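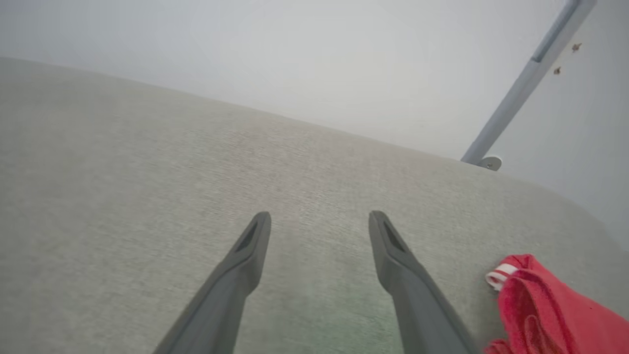
The first winter was the worst of it, she told me before I'd even gotten my coat off, and if I was going to write about reupholstering for a living I'd better start there. So okay, we're starting there!

She runs a one-room shop in Driltville, over what used to be a feed store, and she asked me to leave her name out because her old boss still reads this site (hi, if you're reading). She opened in October with a secondhand sewing machine and 2 customers. "Both of them were my aunt's neighbors," she said. "One paid me in firewood."

I wanted to know about prices, because you all keep writing in about prices. She charges 70 dollars for a plain dining seat, and a sofa starts at 500, fabric not included. People do flinch. "They tell me they can get a whole new couch at Lolden for that. Sure, go ahead. I'll see you when the springs go."

We got stuck on fabric for a good long while, and I could have stayed stuck all afternoon. She buys most of hers from a mill outlet in Kaijage, a long drive each way, and she won't order from a screen. "I have to rub it between my fingers. I have to be a little rude to it." Velvet she'll do if you beg. Anything with stripes costs extra, and having watched her line up one cushion I'd say it should cost double.

Last year she finished nearly 300 pieces, counting footstools, which she does count. Would she hire somebody? She made a face. "I tried it. He was sweet. He stapled through the piping."

She's taking orders again from 10th June, mostly chairs, and she'd like you to vacuum them first. "Under the cushions too. I've found sandwiches."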